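Sandthorpe gripper comparison: progress report to Asmont, May

Work package 2 is on schedule. Both finger sets have been fitted to the arm and run through the tube handling task under the Zavness controller. The log holds 1529 grasp attempts, of which 1000 used the angled fingers. The Hinojosa parallel fingers make up the rest.

Closing force was held at 55 per cent for both sets. Slip figures will follow once the wrist camera footage has been labelled.
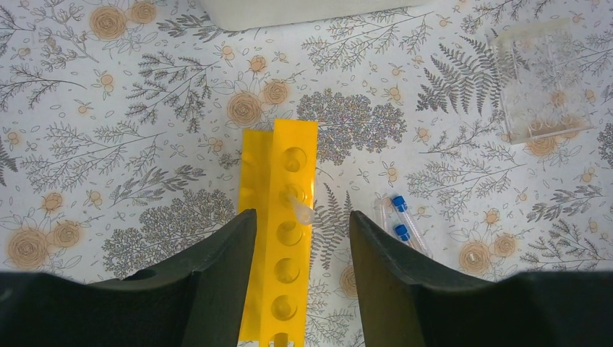

Tip clearance remains the main open point for the angled fingers. The black tips are blunt and squared, and need free space on both sides of a tube before they close. With the yellow rack, whose holes run in a single column, they can approach from either side. Clear tubes lying loose beside it are harder to segment against the printed cloth, and the blue caps are being tested as a cue.

Next period: narrower tips, same force setting.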